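Toast for dinner, again

Tuesday, April 30, 2024

So I've been living on my own for eight months now and I have a confession: I've more or less stopped cooking. I don't mean I order in every night (I'd be broke). I mean that most evenings I put something on bread, heat it until it bubbles, and call it supper. And I love it!

It started last August when I moved to Telden and the stove in my apartment wasn't hooked up. The gas guy kept rescheduling, so I bought a little countertop oven off my neighbor Uwe Ruppert for next to nothing and got going. Sardines and mustard the first night. Then leftover chili with a slice of Swiss, then a very sad experiment with canned peaches that we won't go into. By the time the stove worked I didn't care anymore. 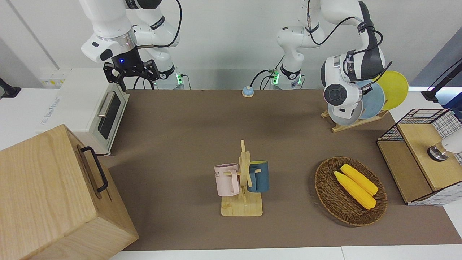
My mother thinks this is a phase. She called on Sunday and asked what I was eating, and when I said mushrooms on rye she went quiet for a second and then offered to mail me a lasagna. Mom, please don't mail a lasagna.

Anyway, the current favorite, which I've had three times in the past week: thick sourdough, butter on both sides, a good layer of white beans mashed up with garlic and lemon, then cheddar on top. Toast the bread plain first or the middle goes soggy. After that it gets eight minutes at 400 and a lot of black pepper. My friend Thomas puts hot honey on his, and I was snotty about that until I tried it.

Second place goes to the tuna melt, but only with chopped pickles in the tuna and a slice of tomato under the cheese. I know people feel strongly about the tomato. Put it on top if you want, it just slides off on me every single time and burns my chin.

I did make a real meal two weeks ago, a roast chicken with potatoes and everything, because my sister was visiting. It was nice. It also took all afternoon and I was scrubbing that pan until ten at night. The next day we had the leftovers on toast with gravy and she said it was better than the dinner, so there you go.

Next on my list is Welsh rarebit. I've got the beer and the Worcestershire sauce, and I just need to remember to buy dry mustard. If you've got a recipe that doesn't turn grainy, leave it in the comments!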